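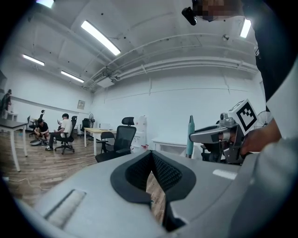 Cieślak maintains that the 400 mL dissolution volume is still too large for single tablets, and that we lose the minor components before they reach the detector. He asked for 40 mL on anything under half a tablet. I have no objection for the chromatography, but the paper strips were never checked at that concentration, and strips are what the Szczepańska drop-in site uses on the counter.

Wednesday, started 9:15.

Strip check, lot 2 (opened) and lot 3 (sealed). Caffeine, lidocaine and diphenhydramine solutions made up fresh by Hamdia. Lot 2 gave a faint false positive with diphenhydramine at the high level, both readers agreeing. Lot 3 clean at the same level. Repeated lot 2 after diluting 1:10, clean. Lot 2 pulled from the site kits until we know more. Foil on two of the pouches was creased near the seal; may mean nothing.

Infrared: background drifting since the room got humid. Desiccant changed at 10:40, baseline back within limits after the second scan. Library match scores on the reference cellulose still lower than in July. Left as is.

Samples from the site: 14 received, 13 run. The remaining one was residue on cotton, not enough for both methods, held for Nikola to decide. One powder handed in as ketamine matched a close analog instead. Result phoned through to the site at 1:30 and entered as "not as expected, related substance." Krajewska wants the wording on the public board changed from "adulterated" to "different from what was sold" for cases like this. Agreed, but the drop-down in Corar has no such option. Ticket open.

Return slips: Wilfredo went through the backlog. Of 720 slips, the field for "did the result change your plan" is blank on most of the early ones, where the question was printed on the back. Do not pool early and late slips in the quarterly table.

To do:
- rerun diphenhydramine on lot 3 at 40 mL, three levels
- ask Serkard for the lot 2 storage record
- new labels for the amber vials, ink comes off with methanol
- Nikola: cotton sample, yes or no

Stopped 4:50. Balance left on.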